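Galería: la semana en que se nos despegaron las yemas

Bienvenidos otra vez al rincón de fotos del taller de Vumley, y gracias por la paciencia, que esta entrega se hizo esperar. Veníamos doblando ropa tan contentos con las pinzas de mano, y de pronto, en abril, una yema blanda se soltó a mitad de un pliegue. Paramos todo, revisamos las 31 que teníamos guardadas y en 14 el adhesivo cedía al empujarlo con el pulgar (¡qué disgusto!).
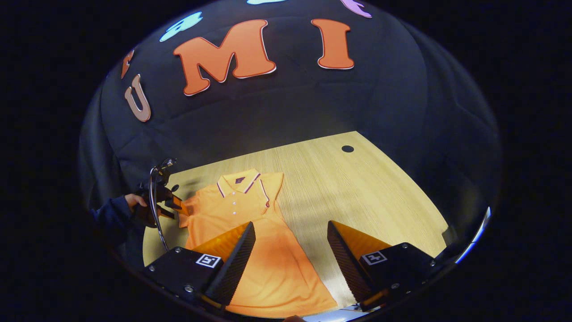
El polo naranja, con una pinza en la manga izquierda y la otra bien abierta sobre la prenda. Le tenemos cariño, con sus cuatro botoncitos blancos.

Ferreira comentó que en su taller les pasó lo mismo y que lo peor fue repasar las grabaciones viejas, porque la prenda resbala tan poquito que al principio se le echa la culpa a la tela.

Y razón no le falta: de 269 dobleces tuvimos que apartar casi la mitad, con todo el dolor del mundo. Ahora probamos cada yema antes de empezar y otra vez después de comer, y la que se mueve va directa a la caja de Mamar, que es donde pegamos las cosas con calma.

Taller Virkstead, Vumley · Contacto · © Todos los derechos reservados · Volver arriba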